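4. Track trials of the shop-built line follower

The rover described in Section 3 was put together in the shared workshop at Prurstead, on two benches and with hand tools, a drill press and one borrowed soldering station. Everything up to this point had been tested on the workshop floor, where white tape on painted concrete gave the line detector an easy job. The purpose of the track trials was to find out how the same code behaved on real painted markings, outdoors, with the long gaps between dashes that the floor tests never had.

Trials were held at the Tamarcombe athletics ground. Mogens Bach drove the rover by hand for the first pass of each lane, and the controller was then switched in for the passes that count toward the results. Armindo Salgado kept the log. The steering gains were left at the values found indoors, and no retuning was done between passes.

Figure 4 gives two views along the track, (a) and (b). The dashed lines that divide the lanes run together toward the horizon in both, and the detector has to choose one of them and stay with it. We used only the part of the view nearest the rover for steering. Farther out the dashes become short and close together, and a small error in the measured angle there turns into a large steering command.

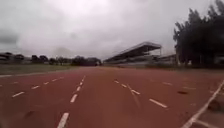 Page last changed: 1/6/25

4.1 Line detection on broken markings

The detector described by Lærke Briem in an earlier workshop note assumes that a line is present in every frame. On dashed markings this fails whenever the gap between two dashes fills the steering window. Our first fix was to hold the last steering angle until a new dash came in. It worked at walking speed and failed above it, when the rover drifted far enough during the gap to pick up the next line over.

The second fix was a short memory of past dashes. Each accepted dash is stored as a center point and a direction, and a straight line is fitted through the last 11 of them. A new dash is accepted only if it lies close to that line. The fit costs very little and runs on the Bremska board without any change to the rest of the loop.

Dark marks on the surface were a smaller problem than we expected. They are darker than the red of the track, and the detector looks only for regions brighter than their surroundings. Pale streaks were worse. A faint streak lying at a slant between two lanes can pass the brightness test, and in early runs it was sometimes taken for paint. A minimum contrast setting removed most of these cases — at the cost of losing some worn markings as well.
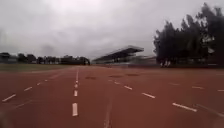 The contrast setting was then tied to the average brightness of the lower half of each frame. A fixed value chosen under a gray sky would not hold in direct sun, and we did not want to set it by hand at the start of every session.

4.2 Results

The log holds 356 passes through a gap between dashes. With the hold-last-angle method, the rover changed to the wrong line 24 times. With the fitted line, replayed on the same recordings, it did so 2 times. Both of those came at the start of a run, before enough dashes had been stored for the fit to mean much.

Replayed recordings are not the same as driving. The rover's path in a recording was set by the older method, so the replay shows which line would have been chosen and says nothing about how smoothly the rover would have followed it. Live runs with the new method began in May and are reported in Section 5.

The camera mount, a bent aluminum strip from the Lykkegaard scrap bin, loosened twice and had to be tightened between lanes. Preben Arnardóttir has since replaced it with a bolted bracket. Passes recorded while the mount was loose were left out of the log.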